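Turine Releases Jivano, a Relay Team Module for Race Registration and Results

MURKANCE, February 7, 2019 - Turine, a maker of registration and results software for running, cycling and multisport events, has released Jivano, a module for managing relay teams. It is available now to all customers using the current version of Turine Race Office.

Jivano keeps team rosters, leg assignments and exchange times in one place. Race directors can open team registration, accept roster changes until a cutoff they choose, print bibs and handoff sheets, and publish results by team and by leg. Until now, most Turine customers ran relays by entering each team as a single participant and keeping the names of the runners in a separate spreadsheet.

"The spreadsheet worked until somebody got hurt the week before the race," said Tae-yang Baek, product manager at Turine. "Then the captain emailed the race director, the race director changed one copy and forgot the other, and on Saturday night the results had the wrong name on leg three. We got that support call a lot."

With Jivano, the team captain registers the team and receives a link to send to the other runners. Each runner fills in his or her own contact details, shirt size and emergency contact, and signs the waiver online. The captain sees which runners have finished and which have not. If a runner drops out, the captain can send the link to a replacement without starting the entry over. The bib number stays with the team, and the old waiver is kept on file under the name of the person who signed it.

Fees can be paid by the captain in one payment or split among the runners. When the fee is split, a team is marked as pending until the last share is paid. Race directors decide whether pending teams count against the entry limit. 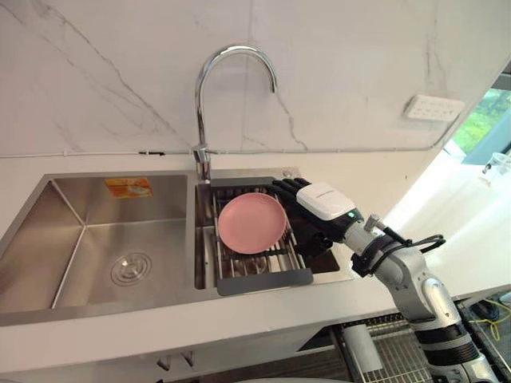
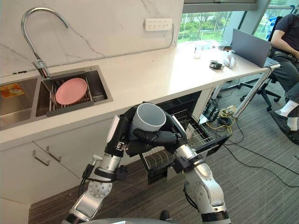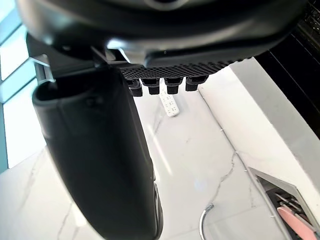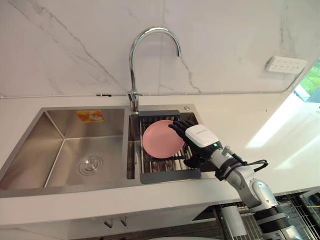
On race day, Jivano reads times from the same timing files that Race Office already accepts. Events can use one chip per team, passed along with the baton or the belt, or one chip per runner. In the second case, the software matches each chip to its leg and flags any runner who starts before the previous teammate has reached the exchange. Flags do not change a result by themselves. They appear in a review list, where the timer or a race official can confirm a penalty, enter a corrected time or clear the flag with a note.

Missing reads are handled in the same list. If a chip is not read at an exchange, the team's total time stays intact and the two affected legs are shown as a combined split. A hand time can be entered later, and the leg results will update the next time the page is published.

The module was tested last August at the Moon Relay in Murkance, an evening race run on a loop course through the river park. The field was 34 teams of four, for a total of 136 runners. Roster changes were allowed online up to one hour before the start. Leg results were posted while the race was still under way.

Several changes came out of the test. The handoff sheet now prints in order of bib number by default, with team name as an option. The check-in screen has a larger search box and shows the whole team when any one runner's last name is entered. Captains can no longer change the order of the legs after the gun time has been set, although race officials still can.

"At check-in, people don't always know their bib number, and a fair number of them don't know what their captain named the team," Baek said. "Searching on any runner's name was a small change, but the check-in crew asked for it more than anything else."

Team divisions can be set by gender, by combined age, by the age of the youngest runner, or by a custom field such as company or school. A team can be entered in more than one division. Awards rules are set for each division, including whether an overall winner is removed from division awards. Course legs may have different distances, and pace is worked out separately for each one.

Jivano supports relays with two to twelve legs. Runners may cover more than one leg, as long as the race director turns that option on during setup. Virtual relays and relays with more than one start location are not supported in this release.

There is no extra license fee for Race Office customers on an annual plan. Customers who pay by event will be charged per team instead of per runner for relay entries. Existing relay events set up the old way will keep working and do not have to be converted. An import tool is included for customers who want to bring in past rosters from a spreadsheet, and a setup guide can be downloaded from the support section of the customer site.

About Turine

Turine makes registration, check-in and results software for race directors, timing companies and clubs. Its products have been used at more than 2,000 events. The company is based in Murkance.

Media contact:
Tae-yang Baek
Product Manager, Turine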